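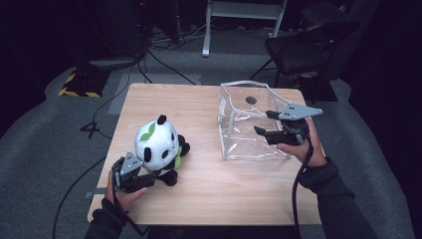
Figure 2. Plush toy and clear bag on a wooden table.

3.2 Materials and conditioning

Toys were bought from retail stock in Anside and Jilham and sorted by pile length. Each was kept at fixed humidity for 18 hours before testing, then weighed and assigned to a wash group or a control group. Toys with electronic parts, glued eyes or bean filling were left out, as these could not be laundered under the same program. Figure 2 shows a soft toy of the general type considered, a panda with black and white areas and a green patch on the head.

3.3 Shedding test

Loose fiber was collected with the Flosis drum method. The drum was run for 300 turns at constant speed, and the fiber caught on the filter was dried and weighed. Results are given in milligrams per 100 grams of toy mass. The filter was changed between toys, and a blank run was made at the start of each session — the blank value was subtracted from all later readings in that session.

Of the 37 toys tested, those with long pile lost more fiber in the first wash than in all later washes combined. Short pile toys showed a flatter curve. The Kwon index, which weights fiber mass by mean fiber length, gave the same ranking except in the control group, where the differences fell within the error of the balance.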